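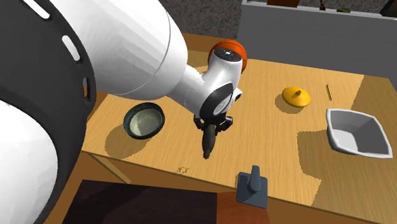
Item 3: arm over the simulated tabletop, object in the gripper.

Demonstration Data Working Group
Minutes of the October meeting, Friday, Curkham office, upstairs room

In the chair: Kylie Pirihi
Present: the Bolger simulation team, two of the operators, one person from Gornley by phone (the line dropped during item 4 and was not picked up again)
Apologies: Skimham

1. Minutes of the last meeting

Accepted with one correction. The minutes said the operators "agreed" to the new episode length. The operators said they were told about it. Wording changed to "were informed of."

2. Matters arising

The action on naming episodes is still open. It has been open since spring. The Chair asked whether anyone was using the naming guide and got no answer, so it stays on the list with no owner.

3. Tabletop collection in simulation

Bolger reported 360 episodes collected on the wooden table. The layout under discussion has the green bowl, the yellow lid, the white square bowl, the yellow stick and the small slate-blue stand set out, with the arm working from the left. Bolger called the set "diverse." The Chair asked what was diverse about it. Bolger said the positions of the objects are shuffled between episodes. The Chair said that shuffling the same things on the same table under the same light was one kind of variety, and asked that the word be taken out of the summary until somebody can say what it is being measured against.

One of the operators raised the stand. In the layout shown, its base hangs slightly over the front edge of the table. She wanted to know if the placement script checks for this. Bolger said the script checks the center of each object and does not look at the whole base. Nothing has fallen that they know of, though they have not gone back to look. Some discussion of whether an object near the edge is a useful hard case or just a mistake. No agreement. The meeting did agree that if it is going to be called a hard case, somebody has to have meant it.

The same operator asked what the dark brown object in the gripper is supposed to be. Bolger has it listed under two different names in two different files. The instruction text is built from one of them and the success check from the other. The Chair asked how long that had been so. Bolger to find out.

There was also a question about the tiny orange speck in the green bowl. Bolger did not recognize it and will check whether it is an object in its own right or a leftover. If it is an object, it should have a line in the object list.

4. Success rate and what counts as success

Bolger gave the success check as passing on all but 32 of the episodes. The Chair said she would be more impressed if a person had watched any of them. Bolger has watched up to 4. The check passes when the object is inside the target area at the last step, and the operators pointed out that it would pass just as happily if the arm dropped the thing from a height and it stayed put. Bolger accepted this but thought it would be rare. The Chair asked for a number in place of "rare."

Gornley asked whether any of this would carry over to the real arm and began to describe their own results. Call lost at this point. Gornley to send their remarks in writing.

5. Request for more episodes

Bolger asked for machine time to double the set. The case made was that the learned policy levels off and more data should help. The Chair noted that the same case was made last time, with the same curve. The operators would prefer fewer episodes with somebody looking at them. Request held over until the actions under item 3 are closed. Bolger asked for their disagreement to be recorded and it is recorded.

6. Operator hours

Operators reported that sessions run past the agreed 2 hours, mostly because failed attempts are thrown away and have to be made up. They would like the failures kept and labeled. Bolger said there is no field for it. The Chair said a field could be added.

7. Any other business

Skimham's loan of the second control desk: no news. The heating in the upstairs room was raised again.

Actions

Bolger: settle on a single name for the dark brown object and report how many episodes used mismatched names.
Bolger: look into the speck in the green bowl.
Bolger: change the placement check to cover the whole base.
Operators: watch a sample of the passing episodes and note any that should not have passed.
Bolger: add a field for failed attempts.
Gornley: written remarks on the real arm.
Chair: strike "diverse" from the summary before it goes out.

Next meeting to be set by email once the episode sample has been watched.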